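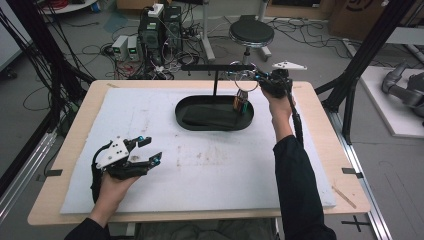
Two grippers, one tray, one rack. The rig, as of May.

So can a machine do the chores yet. People keep asking me, usually at dinner, usually with a pile of plates in front of them. Short answer no. Longer answer — sort of, if the chore is small and you're not in a hurry.

Spent the afternoon at Isitbridge watching the tidying job. It's the stuff by your front door basically. Keys, tags, a tray with a thing to line it. My hall table at home has had the same mess on it for years and I walk past it daily, so I'm not one to judge.

At the moment a person still does the moving, wearing the grippers like big clumsy hands, and the software is meant to learn from it. 939 goes logged so far. Sounds a lot. It isnt.
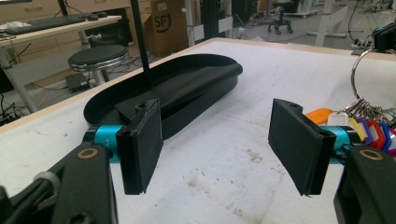 Anqi Cui reckons I'm being too gloomy, and wrote back that hard parts like dishwashers were hopeless a few years ago too, and that a robot which takes 20 minutes over something is fine if you're out at work anyway.

Fair. I'd take 20 minutes. I'd take an hour! What I wouldn't take is coming home to find it stuck on step two with everything on the floor.

And soft things are still horrible. A box is a box wherever you grab it. Anything that bends is a diffrent shape every time you let go of it.

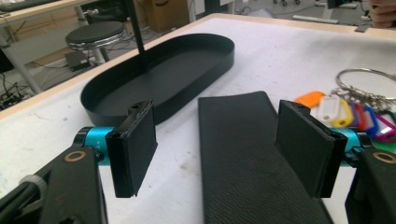
Shop floors have it easier, I think. At Stinerwood they have one machine doing one part, same place, same light, all shift. Nobody's cat walks through. The Mulasham lot tried the same kit in a real kitchen and gave up after 14 days, mostly over drawers.

Keys though. Keys are my test now. Loose, jangly, all hooked on each other, never lands the same way twice.
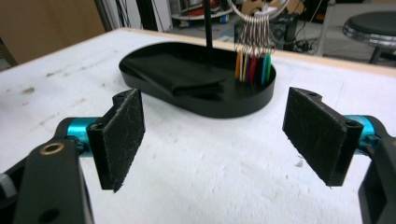 Ask me again when Xaba is trained up, that's the new model. Until then I'd say folding maybe, hanging up maybe, cooking no, bathroom absolutely not. Got to run, washing still in the machine from this morning — mine to do, sadly.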